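March 20, 2020

**Hemside Revises Care Schedule for Hand-Held Grippers**

PLELTURVILLE – Hemside has adopted a new maintenance schedule for the hand-held grippers used at its Usel workshop. The schedule takes effect immediately and replaces the one issued last June.

Under the revised rules, the rubber fingertip pads on each gripper will be inspected after every 20 hours of use. Pads that show tearing, hardening or a loss of texture are to be replaced in pairs, and the old pair recorded in the tool log. Until now, pads were changed only when an operator reported slipping.

The schedule also covers finger alignment. With the trigger fully drawn, the two fingertips must close evenly along their whole length. A gripper that closes at an angle is to be withdrawn and its linkage reset before it is issued again. Printed marker blocks are to be wiped with a dry cloth and checked for scratches, and camera lenses cleaned at the start of each shift.

Replacement pads will be supplied by Pawlak under an order for 265 pieces. Hemside expects the order to last nearly 60 weeks at the present rate of wear. Delivery to Usel has been confirmed, and spare pads will be kept with the tool log at the issue desk.

Operators are asked to return grippers with the fingers closed and the handle clean. Requests for repair should be made in writing on the form attached to the log.
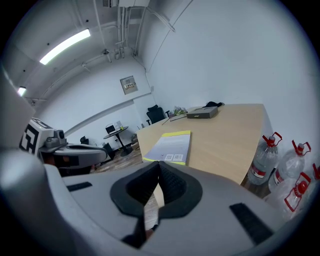

Can operators replace a single worn pad on their own?

Pads are always replaced in pairs, and the work is done by the workshop's maintenance staff.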